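Short Fiction | Food & Preserves

The Quince Paste of Emstead

Notice to all holders of the recipe

The Preserving Office at Emstead reminds residents that the quince paste is to be made once in the year, in November, and that the copper pan remains the property of the Office. The pan holds enough fruit for 60 households. It may not be used for jam.

Members of the public have asked why the stirring must begin at four in the morning. The recipe was deposited with the Office in 183 separate slips, several of them sticky, and the slip concerning the hour is quite legible. The slip giving the reason has not been found.
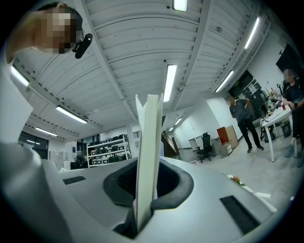 Second notice, issued in December

The Office regrets that this year's paste did not set. The fruit was peeled, cored and simmered as directed, and the sugar was supplied by Kröger in the customary sacks. At the thirteenth hour the mixture was still pale. The stirrers asked to go home and were given soup.

An inspector was sent for from Sornex, where the paste is made with lemon. She tasted it from the back of a spoon, asked for the window to be opened, and stood for some time looking down at the orchard. She then asked who had sung.

It was established that singing had formerly taken place. The late keeper of the pan had sung throughout, in a low voice and without much tune, and it had not occurred to the Office to write this down.
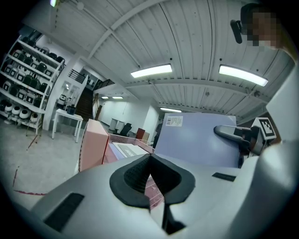 The inspector's report was brief. She recommended that the fire be lit again the following morning and that somebody sing. A search of the files produced no words, but an elderly resident recalled that the chorus was "Selelel", repeated until the spoon stood up by itself.

The fire was lit at four. The Office is able to confirm that the paste darkened shortly before noon and was cut into 2,000 squares, one of which has been retained in the safe. Applications to stir next year should be made in writing. Applicants should state whether they sing alto.

More short fiction
The Winter Larder
A Complaint Concerning the Plums
Salt, Twice
Minutes of the Vinegar Society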